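Home | Galleries | Garage & Attic | Kitchen | Odds and Ends | Links

The Odds and Ends Gallery

Welcome to the page for all the small stuff! My other galleries have the big projects (the attic one took most of January, and the kitchen one is still going, don't ask), but I have a real soft spot for the little things that don't belong to any category at all. You know the ones. They live at the bottom of a drawer for years, and then you pick one up and can't stop looking at it.

I grew up with a grandmother who kept a button tin, and I think that's where this started. She sorted by color first and size second. I've tried it both ways and I'm still firmly on her side, although my friend Nélida Acuña sorts by what a thing is for and says color is just showing off. We have been arguing about this for over 12 years!

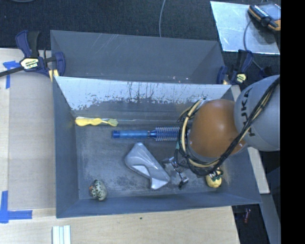

Anyway, color. Yellow is always my favorite to come across, and a good clear blue is a close second. A hairbrush counts as a small thing in my book, by the way. Nélida would send it straight to the bathroom shelf, but a blue round brush with a see-through handle is far too pretty for that, and I like it next to something yellow. A little spotted figure goes well with both. Pale green and black spots, what's not to love?

Silver is the tricky one. Shiny gray plastic looks wonderful on its own and then goes dull the second you put it next to real metal, so I tend to leave those pieces for last. Renato Riquelme wrote in to suggest a pile just for silver things, and I may try it when I get to the hall closet.

If you're sorting your own odds and ends, don't rush. Tip everything out where you can see it, make a cup of coffee, and start with whichever color makes you happy. I usually stop after 100 pieces or when the coffee's gone, and the coffee nearly always goes first.

More small stuff coming when I've been through the sewing box.

Page updated June 20, 2018 | Contact | Copyright Odds and Ends Gallery | Back to top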